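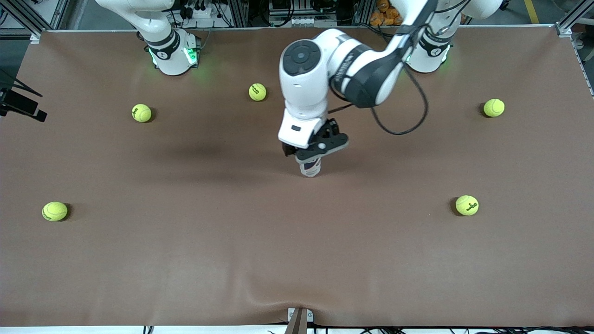 图1 双臂工作站作业中:夹爪夹持带深紫色圈带的白色小圆筒,台面垫上散布网球

Trestum 双臂桌面工作站使用指南:混放物品的拾取与放置

适用范围

本指南适用于 Daltell 公司供应的 Trestum 双臂桌面工作站,供实训教师、实验室管理人员及已完成基础安全培训的操作人员使用。内容涵盖台面布置、夹爪设定、示教、试运行及日常维护。机械安装、电气接线和首次通电验收不在本指南范围之内,请参阅随机交付的安装手册。

本版修订日期:2025年10月7日。6月发布的旧版同时作废,各使用单位应及时更换张贴于工作站旁的纸质文本。

一、套件组成

Trestum 标准套件包括机械臂2台、两指夹爪、控制器、台面软垫、急停按钮盒以及 Lerkon 示教软件的单机授权。视觉模块为选配件,订货时须单独注明。未选配视觉模块的用户仍可完成本指南第三节至第五节的全部操作,但物品须放置在预先标定的位置。

软垫为哑光表面,用于减少反光并缓冲轻微碰撞。软垫铺设后允许有轻微褶皱,但抓取区域内不得有明显隆起。靠近台边夹具处的垫面容易起褶,每次开机前应以手掌向外抚平。

二、作业前检查

操作人员应在控制器断电状态下完成下列检查,并在工作站日志中签字。

1. 确认两台机械臂基座紧固,无松动、无异响。
2. 确认线缆未被压住,活动段留有足够弯曲余量。机械臂伸展时线缆会悬于台面上方,不得与待抓物品发生缠绕。
3. 确认夹爪指面清洁,无胶渍、无纤维残留。
4. 确认急停按钮已复位,按钮周围无遮挡物。
5. 确认台面上仅有本次作业所需物品。工具、水杯、手机等应移出机械臂的活动范围。

检查完成后接通控制器电源,等待60秒,待系统自检结束后再启动示教软件。自检期间不得触碰机械臂。

三、台面布置

混放拾取练习通常采用一件目标物和若干干扰物。目标物宜选用小型圆筒状物品,外径应在夹爪最大开度以内;干扰物宜选用质轻、耐碰的球类,网球较为合适。网球表面有绒毛,与软垫之间的摩擦较大,受到轻微碰触后不易滚远。

布置时应遵守以下要求:

目标物置于台面中部,四周留出夹爪下降所需的空间。
干扰物分散放置,相互之间不得接触,亦不得紧靠基座。
两台机械臂的初始姿态应避开目标物正上方。
单臂作业时,另一台机械臂须停放在待机位,夹爪保持空载。

四、夹爪设定

在 Lerkon 软件中打开“末端设定”页面,选择当前作业所用的机械臂。应特别注意,软件中的“左臂”“右臂”以机械臂自身朝向为准。操作人员若站在台面对侧,左臂将位于其视野右方。这一约定与部分同类产品不同,初次使用者须先以低速模式点动确认,再进行后续操作。

夹持力分为5档。空心薄壁圆筒建议由1档开始,逐档上调,以提起后不下滑为准;网球可直接使用2档。严禁为缩短调试时间而直接使用最高档夹持薄壁物品,由此造成的物品变形或指面磨损不在保修范围之内。

五、示教与试运行

1. 将速度上限设为低速,进入拖动示教模式。
2. 手扶腕部外壳,引导夹爪移至目标物正上方,记录接近点。手指不得伸入两指之间。
3. 垂直下降至圆筒中上部,记录夹持点。夹持位置过低时,指尖可能触及软垫;过高时,圆筒容易倾斜。
4. 闭合夹爪,确认夹持稳固后垂直提起,记录提升点。提升高度应高于台面上所有干扰物。
5. 引导夹爪至放置位置,记录放置点,松开夹爪并退回待机位。
6. 退出拖动模式,所有人员离开活动范围后,以低速完整运行一次。

首次试运行应有两人在场,其中一人专门负责急停。低速运行无异常后,方可逐级提高速度。每次提速后均应重新观察线缆的摆动情况,如线缆扫过台面物品,应调整中间路径点或重新固定线缆。

六、常见问题及处理

夹持后物品旋转:检查两指是否对称接触,必要时重新记录夹持点,使指面中线通过圆筒轴线。

提升过程中碰到网球:提高提升点,或在提升点与放置点之间增加一个过渡点。不建议仅靠移走网球解决,否则练习将失去避障的意义。

视觉模块漏检目标物:先检查照明。机械臂及夹爪在垫面上的投影可能遮盖目标物轮廓,应在机械臂退回待机位后重新采集图像。

软件报错代码364:表示关节位置与记录值偏差超限。应立即停机,断电后检查该关节是否受到外力阻挡,确认无误后重新执行回零。连续出现时应停止使用并报修。

七、维护与服务

夹爪指面每周以无绒布擦拭一次,不得使用有机溶剂。软垫可用微湿布清洁,完全晾干后方可恢复作业。基座螺栓的紧固检查由使用单位指定人员按月执行,并将结果记入日志。

套件保修及备件供应由 Daltell 设在 Sangkhawat 的服务中心统一受理。报修时请提供设备序列号、软件版本及故障发生前最近一次的运行日志。未经服务中心书面同意,使用单位不得自行拆卸关节外壳或更换控制器内部元件。

示教软件升级前,应先导出全部已存程序。升级完成后,原有程序须以低速逐一验证,验证记录与工作站日志一并保存。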